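Search FAQs... Go Enter keyword

Open Day at Esquivel - FAQ

Updated February 7, 2024. Still adding to this, send questions to Nia Hughes at the front office.

What is it?
Two hours in the lab, robots running, people who work on them standing there to talk to you. Main demo is can sorting. One arm, one table, one bin.

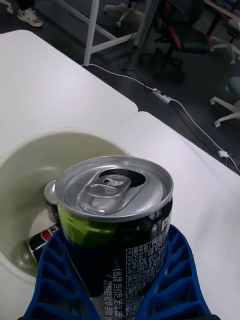 Opened cans, blue fingers, white table in both.
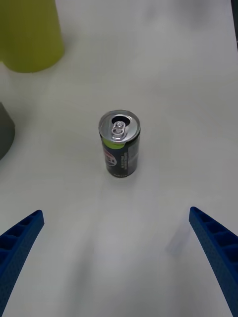 Do I need a ticket?
Yes. Free, but you need one. 200 spots, 169 gone as of this morning. No walk-ins, sorry, fire rules for the room.

Where do I go?
Side entrance on the parking lot side. Not the main doors, those stay locked. Follow the tape on the floor.

Can I bring a can?
Please do! Empty, rinsed, standard or slim. No glass. No bottles this time, the arm hasn't been trained on them and Khoa Tăng will say no. Crushed cans: one or two are fine, it misses more of those.

Does it do it by itself?
During the demo, yes. Someone stands by the stop button the whole time, usualy Leopoldo Cervantes. If he hits it, we wait a minute and start over. Happens.

How did it learn?
People drove it by hand first. 1,000 runs, mostly in January, mostly Abundio Trujillo. He can tell you about his shoulder. The recorded runs went into training, then more runs to fix the bad ones (tipped cans, cans too close together).

Can I drive it?
Yes, second hour. Sign-up sheet by the door, 2 minutes each. Age 10 and up. Long hair tied back, no loose sleeves.

Why soft fingers?
They bend around the can. The hard ones we had on before dented everything. You can squeeze a spare set at the Floltero table, ask for Apolinar Cisneros.

What's Floltero?
Name of the gripper project. Trultitier is the software side, separate table, same room. Lots of people mix them up.

Is it loud?
Not really. Some motor whine and the cans clank in the bin. Earplugs at check-in if you want them.

Kids?
Welcome, with an adult. Stay behind the yellow line when the arm is moving. Strollers ok.

Photos?
Fine. No flash near the arm please, it throws the cameras off. Ask before filming people.

Food?
Coffee and sodas in the hallway. Nothing to drink inside the lab exept what's on the demo table, and don't drink that.

I can't make it, will there be another one?
Probably in the fall. Get on the Welora list, same sign-up form, tick the second box. If you already have a ticket and can't come, cancel it so somebody else gets teh spot.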